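Motorsport Engineering and Management
Unit 4 handout: Reading a driver's record
Tutor: Wiebke Harms

Read this before the October seminar. Bring a calculator and one career record of your own choosing, from any single-seater, touring car or rally series.

4.1 Why we start with numbers we don't trust

Every driver biography opens the same way: starts, wins, podiums, poles, fastest laps. The figures are usually correct. My complaint is with what people do next, which is to treat them as a measure of the driver. A win is recorded against a name, but it belongs to a car, a set of tyres, a pit wall and whoever happened to retire that afternoon. You may still decide the driver was the main reason for it. I want to see the working.

4.2 The trouble with percentages

Take two drivers in the Trarkmont Touring Series, the made-up championship we use all term. Driver A has 195 starts and 11 wins. Driver B has 400 starts and also 11 wins. A's win rate is a little over 5.6 per cent, B's is 2.75 per cent. Most students say A is twice as good and go to lunch.

Now look at the seasons. A spent nearly all of them with Nirach, who had the fastest car for four years running. B drove for three small teams, two of which folded, and carried on for a long time after his best years. Late-career starts pull a win rate down without telling you anything about how quick the driver was at 28. A short career protects the percentage, and retiring early protects it even more.

I am not claiming B was better. The percentage can't settle it, and neither can I.

4.3 Team-mate comparison

This is the method you will see praised most, on the grounds that both drivers have the same car. Do they? Ask the following before you accept it.

Who got the new parts first?
Was either of them asked to let the other past?
Whose driving style was the car built around?
How many of the gaps come from races where one had damage?

Qualifying is cleaner than race results, but it still depends on when each driver went out and how much grip the track had by then. I would use the median gap over a season. The average gets wrecked by one wet session. 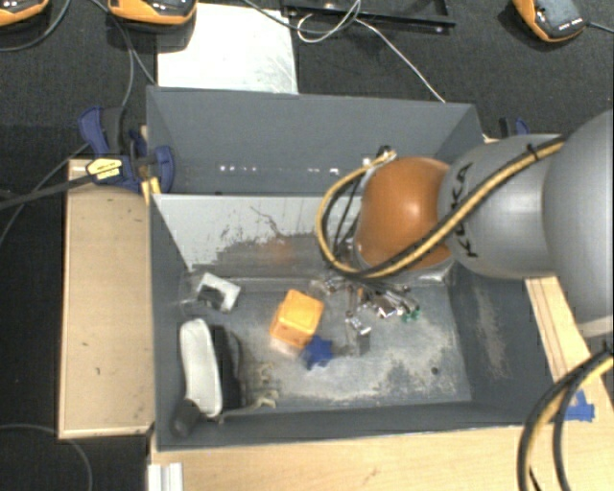
The other weak point is chaining. If A beat C, and C beat D in another team three years later, people will tell you A would have beaten D. Each link assumes C stayed the same driver throughout. With two links I am doubtful; with five I stop reading.

4.4 Points totals

Never compare career points across eras without checking the scoring. Trarkmont paid the top six until its rules changed, then the top ten, with far more for a win. Driver E's 546 points under the later system look enormous next to anyone from the earlier one. Rescore both careers on one scale first - it takes an evening and a spreadsheet - and see how much of the difference is left.

Rescoring has a fault too. Drivers race to the rules they have. Someone running seventh when seventh pays nothing may take a silly risk, or park the car to save the engine, and your new scale will punish a choice that made sense at the time.

4.5 Changing discipline

Circuit drivers who try rallying, and the other way round, get written up either as heroes or as tourists. The Van Dusen ratings (see reading list) give a single figure for "adaptability" after a driver's first season in a new discipline. One season, usually in a borrowed or second-rate car, is thin evidence. I include the ratings so that you can pick them apart.

4.6 Seminar task

Write one page on your chosen driver. State one claim the record supports and one it is often said to support but doesn't. Show your sums. Weather, reliability and team orders all count as evidence if you can give a source; "everyone knows" is not a source.

Those stuck for a subject can use the Nurkach hill climb results in the unit folder. They are patchy before the timing system changed, so say how you dealt with the gaps.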